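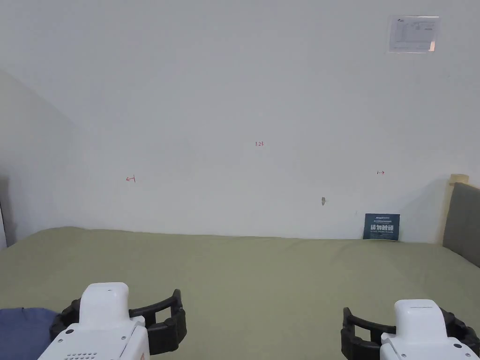
Un mur blanc et une grande surface recouverte d'un drap vert.

Comment la musique entre dans un disque noir ?

Tu as peut-être vu chez tes grands-parents un grand disque noir et plat, rangé dans une pochette en carton. On l'appelle un vinyle, ou un 33 tours. Il n'a pas de pile, pas d'écran et pas de bouton. Pourtant, quand on le pose sur une platine, on entend des guitares, une batterie et quelqu'un qui chante. Comment est-ce possible ?

Le son, c'est de l'air qui bouge

Pose ta main sur ta gorge et dis « aaaah ». Tu sens que ça tremble un peu. Ce tremblement s'appelle une vibration. Il pousse l'air, l'air pousse l'air d'à côté, et ainsi de suite jusqu'à l'oreille de la personne qui t'écoute. Une corde de guitare fait la même chose quand on la pince.

Un son grave vibre lentement. Un son aigu vibre très vite. Un son fort fait de grands mouvements, et un son doux en fait de tout petits.

Une très longue route

Regarde un vinyle de près, avec une loupe si tu en as une. Il est couvert de lignes fines. On croit voir beaucoup de cercles, les uns dans les autres, mais c'est une seule ligne, très longue, qui tourne en spirale depuis le bord jusqu'au milieu. On l'appelle le sillon. Un disque a 2 faces, donc il a en général un sillon de chaque côté.

Le sillon n'est pas lisse. Ses bords font des petites vagues, et ces vagues ont la forme du son. Pour un roulement de batterie, elles ne sont pas les mêmes que pour une flûte.

Et qui fabrique les vagues ?

D'abord, les musiciens jouent dans un studio. Imaginons avec eux le groupe Redov, qui enregistre son premier album, « Rodeo ». Les microphones attrapent les vibrations de l'air et les changent en électricité. Ensuite une machine spéciale, le graveur, reçoit cette électricité. Elle a une pointe très dure qui bouge avec la musique et qui creuse le sillon dans un disque recouvert d'une sorte de vernis.

Ce premier disque est trop fragile pour être vendu. On en tire donc des moules en métal. À l'usine, on met une boule de plastique chaud entre deux moules, un pour chaque face, et on serre très fort, comme avec un gaufrier ! Le plastique s'aplatit et prend la forme des vagues. Pour « Rodeo », l'usine Trunum a pressé 300 disques. C'est peu, mais pour un petit groupe c'est déjà beaucoup de cartons à porter.

Le voyage du diamant

Sur la platine, le disque tourne. Au bout du bras il y a une pointe minuscule, souvent en diamant, parce que le diamant s'use très lentement. Elle suit le sillon et elle tremble à chaque vague. Son tremblement redevient de l'électricité — très faible, c'est pourquoi il faut un amplificateur. Les haut-parleurs, enfin, poussent l'air devant eux, et la musique arrive à ton oreille.

Si un grain de poussière est tombé dans le sillon, la pointe le touche et tu entends « crac ». Certains adultes aiment bien ce petit bruit. D'autres passent toujours une brosse douce avant d'écouter.

À essayer à la maison

Demande à un adulte un saladier, du film alimentaire et un peu de riz. Tends bien le film sur le saladier et pose dessus quelques grains. Approche ta bouche, sans toucher ni souffler, et chante une note longue. Les grains sautent ! Essaie avec une note grave, puis avec une note aiguë, et regarde si les grains dansent de la même façon.

Les mots à retenir

Vibration : un mouvement très rapide, d'un côté et de l'autre.
Sillon : la longue ligne creusée dans le disque.
Presser : fabriquer un disque en serrant le plastique dans un moule.
Album : plusieurs chansons réunies par un artiste ou un groupe.

Février 2018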